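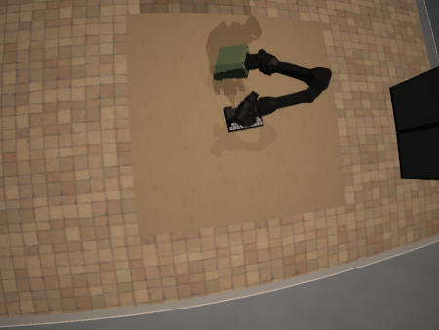 How to test if a robot arm can clear your table

May, by the Brinley workshop editor
4 comments

Many readers ask us if a machine can already do small chores at home. My short answer is: some of them, slowly, and only after you prepare the job well. In this guide I explain how we test one chore, lifting a flat thing from a table, first in simulation and then on a real bench.

1. Choose one chore and write it in one sentence

"Tidy the kitchen" is too big. "Pick up the flat pad and put it at the left side of the table" is good. A flat, thin object is harder than a cup, for the fingers have very little to hold.

2. Build the table in the simulator

We use Sketier, but any simulator will do. A square wooden top, a tiled floor and one arm are enough. Look at it from directly above. From there you see at once if the arm, folded back from its elbow, can bring the gripper over the object. You also see how much of the object the gripper hides from an overhead view.

3. Move the object after every try

If the pad always lies in the same place, you test only one movement. Turn it a little each time. Put it also in the far corners, where the arm must stretch.

4. Count only complete tries

A try is good when the object arrives and stays where it should. In our last round we made 972 tries in the simulator, and 573 were good. Pushing the pad to the table edge and taking it from there worked better than pinching it from the top.

5. Repeat it on the bench

Expect a lower result. On our Koller arm we made 112 tries before I was satisfied with the settings. Real wood has friction which the simulator did not know, and a thin pad sticks to it more than you think. Keep one hand near the stop button.

6. Compare with your own hand

I need two seconds for this job. The arm needs much longer, and it cannot yet wipe the crumbs under the pad. For a shop floor, where the same part comes all day, I would already use it. For my kitchen I would wait.

Shared 4 times

Contact | Copyright Prevley | Back to top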